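Plastic vs wood hangers for a small wardrobe?

purkura_pip
March 3, 2019
Just moved into a unit with the tiniest wardrobe and I'm finally replacing all my wire hangers! Wood looks gorgeous but is it too bulky? I need 50 or so, mostly for shirts and a few summer dresses.

AmraV
Plastic, every time! I switched last August and love them. Get the ones with a raised edge and ribs inside, they're light but hold their shape. Mine are pale grey and go with everything. 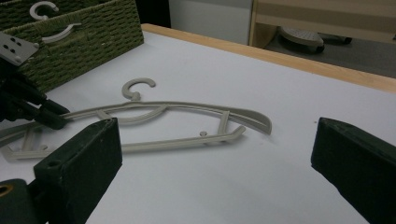

Light grey plastic, curved top, straight bar.

udero21
Have to disagree with Amra, sorry. Plastic went saggy under my winter coats. Wood for anything heavy, and your shoulders (well, your coat's shoulders) will thank you.

AmraV
She said shirts and dresses though! I'd never put a coat on one of mine.

lumari_lou
Velvet ones!! So slim, and nothing slides off.

udero21
Velvet sheds on black wool. Ask me how I know.

purkura_pip
Ooh, didn't think of coats. Might do plastic for the shirts and four or five wooden ones at the end. What colour wood do you have, udero?

Contact us | © 2019 Jayasinghe Home Forums | Back to top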